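Ticket 52 — Colores apagados al imprimir tras actualizar Colura
Estado: resuelto
Equipo: impresora Fernix, perfil Ridgeway mate

Registro, 9:10
¡Caso bonito el de esta mañana! Desde que se instaló la versión 6 de Colura, los rosas salen grisáceos y los rojos tiran a marrón. En pantalla todo se ve perfecto. La prueba de inyectores sale limpia, así que descarto la limpieza de cabezales y me ahorro tinta.

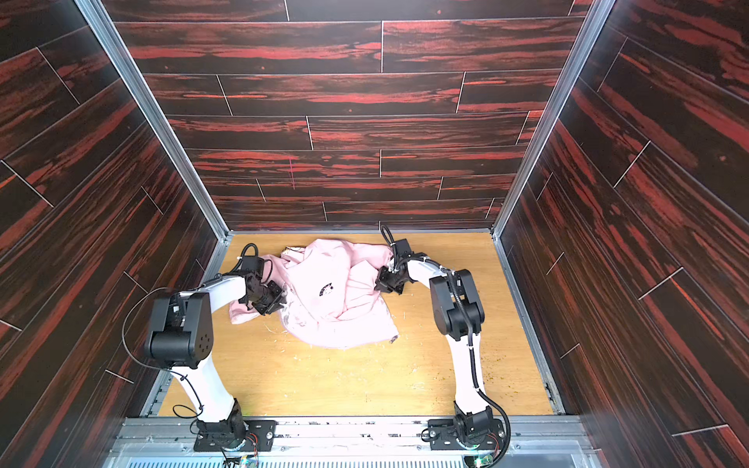 Lo siguiente fue comparar el mismo archivo desde dos equipos. El que conserva la versión anterior imprime unos magentas preciosos; el actualizado, no. Con eso la impresora queda libre de sospecha y toca mirar la gestión de color.

Registro, 11:40
Encontrado — y me encanta cuando aparece así de claro. El instalador activa la conversión en Colura y deja también activa la del controlador Fernix, de modo que el perfil se aplica dos veces.
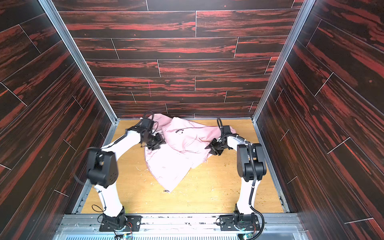 Desactivé la del controlador, reinicié la cola y lancé la carta de 36 parches. ¡Qué diferencia! Los rosas vuelven a coincidir con la carta de referencia y los grises ya no tienen dominante.
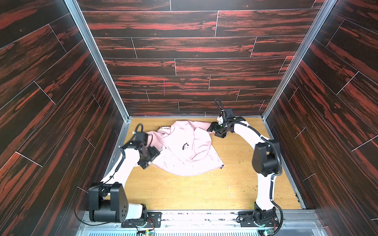 ¿Hay que volver a crear el perfil del papel?
El perfil Ridgeway sigue siendo válido mientras no se cambie de papel ni de tinta. Basta con seleccionarlo de nuevo en Colura.

Pasos aplicados
1. Cerrar Colura y vaciar la cola de impresión.
2. En el controlador Fernix, marcar «Sin ajuste de color» y guardar como predeterminado. 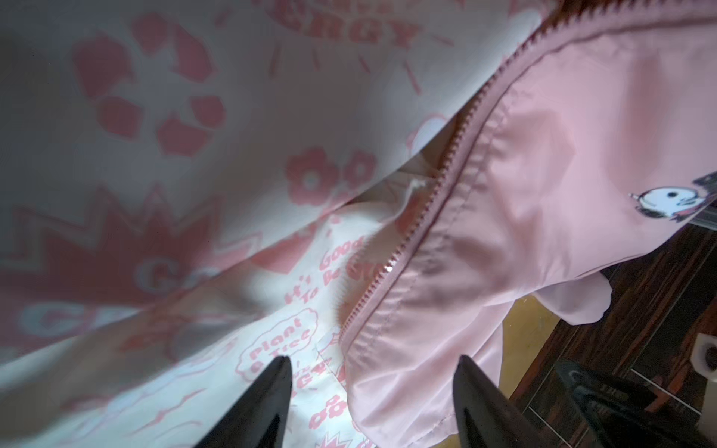
3. Abrir Colura, elegir el perfil Ridgeway mate y repetir la carta.
4. Guardar el ajuste con el nombre Zirkuvix para los demás puestos.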